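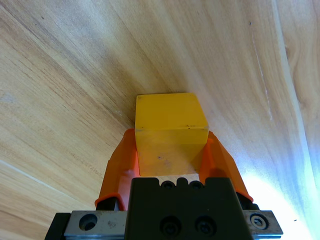

Figure 8. One of the yellow cubes, with two of its faces in view.

Print | E-mail | 3 shares | Comments (0)
Home > Articles > Materials

3.2 Surface and edges

The cubes are plain yellow blocks with softly rounded edges. We compared their faces for gloss and evenness of colour, following the scheme of Halliday and Laing. On the cube in Figure 8 the top face is the brighter and has a faint sheen, while the front face is a deeper yellow, slightly mottled. It also has a small dark mark low in the middle, and there is a speck near the front edge of the top face. We recorded marks of this kind but did not reject cubes for them. Of the 490 cubes supplied by Rullari, about 90 had at least one mark. Nomura sorted the set in August, and Queiroz repeated the sorting without seeing his notes. Cubes on which they disagreed were left out of the colour matching task in Section 4.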